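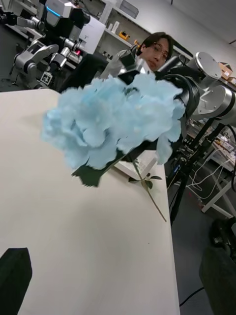
Wrist cam, left arm. Blue flower in the other gripper, second stem still on the table.

March, 4:30 pm, Jindthorpe bench

Flower task again! I wanted to get through 100 demos by teleop before going home and I made it to the end of the batch with my elbows more or less intact. Everything's saved on Patwary under "flowers_blue", please don't rename the folder (the Oria loader chokes if you do, ask me how I know).

Notes while I remember them. The big blue head is a pain from this view. Once the other arm has it up, the petals fill so much of the wrist image that I'm half guessing where the lying stem is, so I've started lining up on the green stalk first and only then lifting. Slower, but my hands stopped wandering. Also tried closing the gripper at 400 on the Sevia force setting and didn't like it, too much squash in the petals. Went down to 12 percent speed on the final close and that felt much nicer on the pedals.

I threw out the early runs where I paused to think, the policy loves to copy a pause.

Next: hand-guided demos for the same grasp, so we can compare the two. I'd like up to 500 in total before anybody trains on this. And can we please get a chair that goes higher?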